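Re: [grillcombe-makers] Gitton open day, anyone going?

Oduor Waweru wrote:
> Did anybody get out to the Gitton open day in May? I was stuck at work.
> Is it worth the drive next time, and do they let you have a go on the arms?

Hi Oduor and all,

I went! Got there a bit after 2 and stayed till they were packing up. Parking was a nightmare (go round the back, past the tire place) but yes, totally worth the drive, and yes, they let you have a go. You hold the gripper yourself and guide it onto ordinary grocery stuff. My favourite was the bench with the big orange paper bag, the kind that creases every which way, barcode label on a slight tilt. I stood there far too long reading the small print, and they've spelled "occurred" with one R.
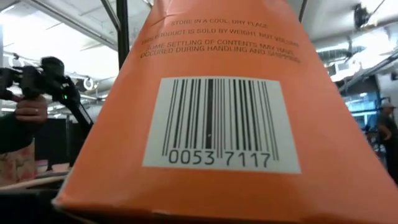

I had five goes at the Farah bench as well and made a proper mess of 4 of them, so don't feel bad if you're clumsy! The queue was short after lunch. Grurkarholm had a table too, mostly brochures, but the coffee was good. I can fit two more in my car for the next one if anybody wants a lift.

Cheers,
Jo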